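Setting Up and Checking the Banasis Two-Gripper Hand-Held Kit
Part 2: first session on small loose items
Kwan-ho Lau
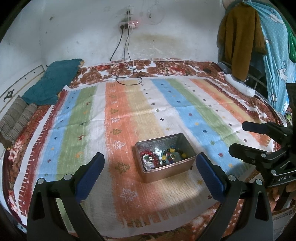

Part 1 covered unpacking, charging and pairing. This part covers placement of the work, the alignment check, a first set of picks and the export of the recording. Allow an hour for the first run. Later sessions need a few minutes of setup.

The notes apply to the Banasis hand-held kit as sold by Fenwood, with firmware from February or later. Older firmware puts the calibration screen under Tools instead of Session. Everything else is the same.

What you need

Both gripper units, charged
The strap and the spare finger pads from the accessory bag
A phone or tablet with the Faketti app installed
A shallow open container with low sides
Small items to go in it. Beads, bracelets and short strands are good practice, being small, shiny and prone to tangling

Choosing the surface

A table is the obvious choice, but the kit is meant for household surfaces and works on a bed, a rug or a counter. Two things matter. The container must not slide when a finger touches its side, and the camera must have enough visual texture to track against. A plain white sheet is the worst case I tested: tracking dropped out within seconds. A patterned cloth with printed figures gives the tracker plenty of corners to hold on to, and the fabric keeps a light tin from skating away.

Soft surfaces have one drawback. The container tilts when you press down on its rim. Smooth the cloth under it and keep the pads off the rim during the approach.

Route charging cables away from the working area before you start. A cable that moves during a session is treated as part of the background and will pull the position estimate with it.

Alignment check

1. Hold the main unit with the jaws open and pointing away from you, at a comfortable working height.
2. Open Session, then Calibrate. Wait for the tone.
3. Close the jaws fully by squeezing the trigger. The two finger pads should meet flat along their whole length. If they meet only at the tips, loosen the pad screw by half a turn, reseat the pad and try again.
4. Open and close ten times at an even pace. The app reports jaw travel as a percentage. Accept anything above 97.
5. Repeat for the second unit. Do not copy the values across; each unit stores its own.

If step 4 fails repeatedly, look at the pivot pins. Lint collects there, particularly after work on bedding or clothes. A dry brush clears it. Do not oil the pins.

First picks

Start a new session and name it. The app does not allow renaming after export, a limitation Fenwood has acknowledged.

1. Bring the main unit in from above with the jaws open a little wider than the item.
2. Lower until the pads are level with the item, then pause for one second. The pause gives the segmenter a clean boundary between approach and grasp.
3. Close slowly. With beads, stop as soon as the strand moves with the pads. Squeezing further rolls round beads out sideways.
4. Lift straight up, clear the rim, and then move across.
5. Set down, open, and pause again.

Tangled strands call for both units. Hold one strand still with the second unit and draw the other out with the first. Keep the two units from crossing in front of each other's cameras — a hand or housing that fills the view counts as a lost frame, and 49 lost frames in a row will end the session without warning.

A single session holds 200 picks. I stop well short of that. My grip gets sloppy after a while and the later recordings show it.

Export

Tap Finish, leave both units switched on, and wait for the transfer bar to clear. Switching a unit off early leaves a partial file that the app lists as complete. Check the length before you delete anything from the device.

Choose Standard for general use. The Hung format is offered for older training pipelines and drops the jaw force channel.

Notes on the kit so far

The ridged pads grip glass and plastic beads well and metal chain poorly. Thin chain slips into the ridges and has to be shaken out. A smooth pad is listed as an accessory, but it was out of stock when I ordered.

Trigger weight is on the heavy side for smaller hands, and there is no adjustment. The strap helps with fatigue and should be fitted from the start.

Battery life has been adequate. The second unit drains faster than the main one, so charge it first if you have only one adapter free.

Part 3 will deal with cloth: folding, pinching a single layer, and which pad settings to use.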